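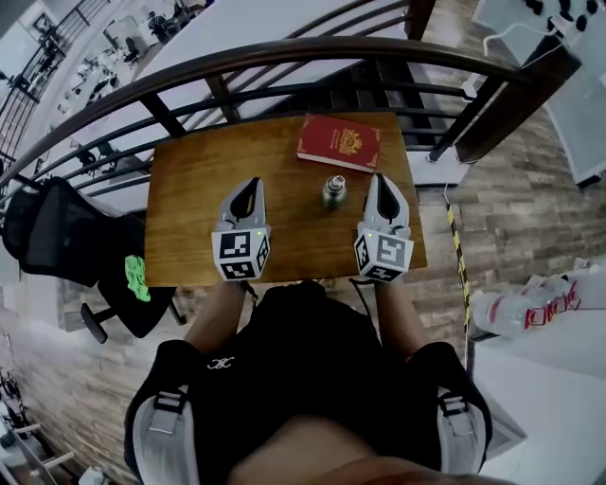 Marker pose jumps when the two grippers get close together

Posted September 30, 2020 by halfduplex

I'm recording two-handed tabletop demos with hand-held grippers. Each gripper has a cube at the base with square fiducial markers on the faces, and I get the 6-DoF pose of each cube from a head-mounted camera. The tracking runs in Natitard, and the output goes to Lindari, which turns it into end-effector trajectories for training.

With the hands apart it's lovely. When I bring them in toward something small in the middle of the table, one of the cubes will flip its orientation for a few images and then flip back, as if it had remembered an appointment. Position barely moves. Rotation goes somewhere near the mirror image of where it should be. The arm on replay takes this very seriously and tries to follow.

Things I have tried:

- smoothing window up from 4 to 9 (flips are now slower and more graceful)
- recalibrating the camera, twice
- shorter exposure, more light
- deleting the bad episodes, until I noticed I was deleting most of them

My test set is 1044 episodes and I'd rather not record it again. Is there a setting I'm missing, or do I have to write a filter?

----

buttered_quaternion

Your light is fine. This is the planar pose ambiguity, and everybody who tracks square markers gets to meet it eventually. When only one face of the cube is seen well, a single square has two poses that explain its four corners almost equally, and a little corner noise decides which one wins. Hands come together, wrists turn in, you lose the second face, coin gets tossed.

Natitard solves per marker by default and then averages, which is a strange thing to do to a rotation that may be backwards. In the tracker config set solve_mode to rigid_body and give it the cube geometry, so that all visible corners go into one solve. Measure the cubes. Don't trust the drawing, the faces are never quite where the drawing says they are.

That fixes every image with two or more faces. For the rest, have it return both candidates with their reprojection errors (return_ambiguous: true) and choose the one closer in rotation to the last good pose. If the two errors are clearly different, take the lower one and ignore history, otherwise one bad choice gets inherited for the whole episode. I did that to myself across 2000 episodes and it was a quiet week.

Turn smoothing off while you debug. You're averaging a right answer with a wrong one and getting a third pose that no hand was ever in.

If you kept the raw video you can rerun all this offline and save your 1044.

----

mr_torque_wrench

had this, bought bigger cubes. worked ok. now they bump into each other

----

pelican_stack

The first reply is right about the cause. Two additions.

Check your timestamps before you write any continuity logic. We had Horero doing the capture and it stamped images on arrival instead of at exposure, so "the last good pose" was sometimes newer than the current one. The filter did what it was told.

Also, if your grippers have an IMU, use the gyro to choose between the candidates. You don't need proper fusion. Integrate over the gap since the previous image, see which candidate agrees, done. The Buschmann driver publishes gyro at 1000 Hz, far more than this needs. Without an IMU, a cap on angular velocity does most of the job. A wrist does not turn over in one image interval, and if yours does please see someone.

I'd still put a flag on any stretch where only one face was visible for long, and have Lindari mask it from the loss. It costs you a few seconds per episode at most, usually right around the grasp, so look at what you're masking before you commit to it.

----

Related
Hand-eye calibration drifts after lunch
Lindari: replay is offset from recording by a constant
Rolling shutter and fast wrists
Gripper width reads negative when closed
Which marker dictionary for small cubes?

Contact | Copyright 2020, the posters | Back to top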